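4.3 Pose du rideau de fond et réglage de la tension

Le présent chapitre concerne le rail Stonby 36 et le rideau occultant Tridach livré avec l'ensemble. Le rail doit être fixé et mis à niveau (voir 4.2) avant toute manipulation du tissu.

1. Dérouler le rideau au sol, face mate vers le bas, et le laisser reposer à plat pendant une nuit.
2. Insérer les 14 glisseurs dans la gorge du rail par l'extrémité ouverte. Le premier et le dernier glisseur sont à vis ; les autres coulissent librement.
3. Accrocher le rideau en partant du centre et en progressant alternativement vers chaque côté.
4. Bloquer les deux glisseurs d'extrémité à l'aide de la clé Allen de 3 mm.
5. Enfiler la barre de lestage dans l'ourlet inférieur, puis refermer la patte.
6. Vérifier la retombée du tissu derrière le plan de travail. Conserver un léger excédent de largeur – un tissu trop tendu marque au droit des glisseurs.

ATTENTION – Ne pas suspendre d'accessoires au rail. Ne jamais monter sur le plan de travail pour atteindre les glisseurs.

NOTE – Les plis de transport s'atténuent à l'usage. Si nécessaire, défroisser à la vapeur par l'envers, sans contact avec la semelle. Le repassage à sec lustre la face mate de façon irréversible.

Pour les longueurs de rail supérieures à 2000 mm, ajouter le support intermédiaire Bikholm (non fourni) et reprendre la mise à niveau.

Un rideau correctement posé couvre tout l'arrière-plan au-dessus du plateau, sans jour visible.
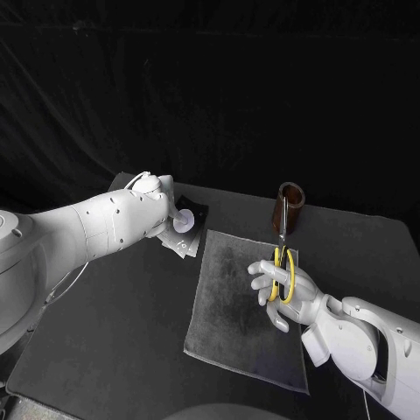
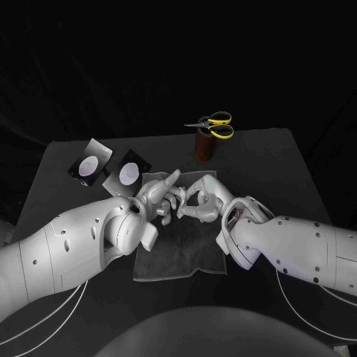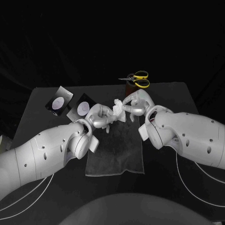 Fig. 4-3 à 4-5 – Rideau noir derrière un plateau sombre.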